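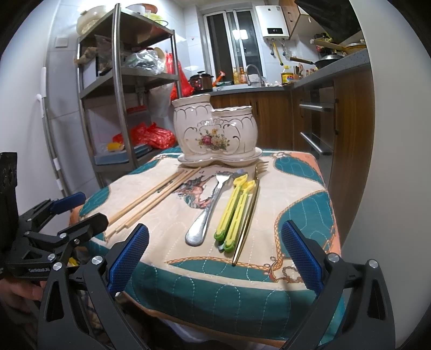 Search this journal Go Advanced search
Print this article | E-mail this article

4. What sellers say when they say "good condition"

I should admit that I started this part of the study with a grudge. I'd bought a brown shoulder bag on Plomis that was listed as "good, light wear", and when it came the strap was hanging on by a few threads. So I wanted to know what people mean by those words, and whether they all mean the same thing (they don't, and I'll come to that).

4.1 The listings

I worked from 200 listings for second-hand handbags, 100 taken from Plomis, where people sell from home, and 100 from the printed stock sheets of Sivow, the shop in Tarnano that very kindly let me sit in its back office with a pile of them every afternoon through April. I left out wallets, belts and anything sold as "for parts". I kept clutches, after a lot of dithering, as plenty of sellers call a clutch a bag and a small bag a clutch and I couldn't find a line that held.

For every listing I copied out the words used for the outside, the lining, the strap and the metal parts, and put them next to the condition grade. Spelling was left as I found it. Where a seller wrote about a mark and then played it down in the same breath ("tiny scuff, hardly there!"), I coded it as a mark. I went back and forth on that one too, but a scuff is a scuff.

4.2 Linings get left out

The lining was the part I'd expected to hear most about. It's where pens leak and lipstick melts, and it's the first thing I look at in a shop. Yet home sellers often skipped it altogether, or gave it the one word "clean". The Sivow sheets always had a line for it, for the dull reason that the form has a box marked LINING and an empty box looks bad. I think that's the most useful thing I found in the whole section. Give people a box and they'll fill it in.

When home sellers did write about linings they tended to write about the pattern. Stripes, dots, a maker's name woven all over. Nice to know, but a pattern hides stains rather well, and a buyer who reads "lovely striped lining" hasn't been told much about the state of it.

4.3 The trouble with "hardware"

"Hardware" was the word that gave me the most bother. In the trade it means the metal bits: clasps, rings, feet, zip pulls, the chain if there's a chain. Home sellers use it more loosely. I had 12 listings where I couldn't tell from the words alone if a buckle was a real working buckle, a decorative one stitched on, or simply part of a print. Equestrian prints are the worst for this, as they're full of bits and straps, and "gold chain detail" might be something you can hold or something inked on the cloth. The same look turns up well beyond bags: the quilted tablecloth in Figure 3 has chain and buckle motifs printed near one corner and orange rope-like borders, also printed.

Figure 3. Printed chain and buckle motifs on a quilted tablecloth.

I sorted those doubtful listings by price in the end, then unsorted them again when I saw that price told me nothing. They're in the tables as "unclear", and I've kept them out of the wear scores.

4.4 One maker, five shades of tan

A smaller point, but it kept cropping up. Keskin bags were easy to follow across both sources, and the same tan leather was called tan, camel, caramel, honey and (my favourite) toast. That's five names for one colour. For a buyer it's a nuisance when searching. For me it mattered because "honey" bags were more often said to have "aged beautifully", while "tan" bags had "darkened". I can't prove that the pretty colour name drags the pretty wear word along with it, and I haven't got enough Keskin listings to try, but I'd love somebody with a bigger pile to have a go!

4.5 Things I'd do differently

I coded everything by myself, mostly in the evenings, and my idea of "light wear" drifted as I went. By the end I was a good deal kinder to scratched clasps than I'd been at the start. I recoded the first batch to check, and moved several down a grade and a couple up. A second reader would have been better. I also never saw the Plomis bags in the flesh, so for those I'm comparing words with other words, and the shop bags (which I could pick up and poke at) get their own discussion in Section 5.

We use cookies to remember your reading preferences. Accept Manage settings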